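Bakari Rashidi has run the interior cleaning contract at the Fomdale offices since August, and most of his first month went to wastebaskets. The building has carpet tile on every floor, and tile, he says, shows everything.

"People look at the carpet and think vacuum," Rashidi says. "I look at the bins first. A bin that is too small or too full puts trash on the floor, and then the vacuum has to go around it."

His crew picks up by hand before any machine is plugged in. Cans come first. A soda can on its side can still hold a spoonful of liquid, and Rashidi wants it lifted upright and checked at the opening before it goes anywhere. "Sugar in a tile means you pull the tile," he says. "We keep 17 spares from the original lot. After those are gone the color won't match."

Liners are the other subject he returns to. He prefers clear ones, folded well down over the rim - a short fold slips as soon as something heavy drops in. Clear plastic also lets the crew see a can mixed in with wrappers without reaching inside. The small round bins stay on the floor, and each is tipped toward the person loading it when the item is bulky.

Asked about crushing cans, he is brief. "Flat is fine for volume. But a crushed can has edges, and edges cut liners. Put it in last."

The schedule is five evenings a week, with desk areas before the hallways. 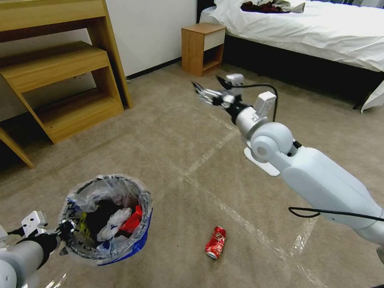 Mwangi Nzioka writes that in his building the cans go into a separate box by the door, and that his liners have lasted longer for it.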